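Hand-held gripper pair (Gosen bench)

A hand-held gripper pair is a set of two grippers you carry in your own hands, with a printed marker cube on top of each one so that cameras can work out where it is. I look after the pair on the Gosen bench with Geetha Mathew, so most of this article is about keeping them going, and I'll try not to ramble (I will ramble).

Setup

Charge both sides first, then wipe the cubes with a dry cloth. Never use glass cleaner! We lost a whole set of prints to it, and the ink on the Dellow paper smears if you so much as breathe on it. Each cube sits on 2 screws. Snug is fine; crank them down and the plate bows, and then the codes read at a slant and you'll spend Thursday chasing an error that isn't in the software at all.

Next comes the jaw check. Open and close each side 12 times and watch the width reading. Ours should come back to 94 at full open, and if it drifts I redo the zero before anybody starts on the lockers.

Use

Locker work is the hardest on them, in my opinion. You're reaching into a metal box, the cube wants to bump the top of the opening, and small packets like to sit right on the lip where the jaw tips meet them at a bad angle.

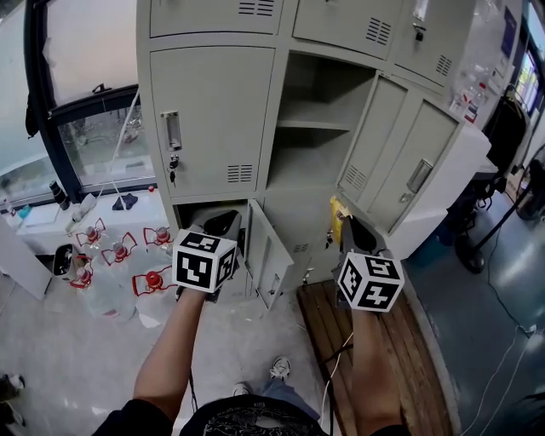
Tips wear fastest at the outer corner. I swap them in pairs, left and right together, and write the cycle count in the Lucero log (the last set made it to 921, a record for us).

Repair

A sticky jaw is nearly always grit in the slide. Brush it out, add one drop of Vasto oil, work it a few times and redo the zero. A chipped cube gets replaced whole, and Geetha keeps the spares in her top drawer.

Contact the bench | Copyright Gosen | Back to top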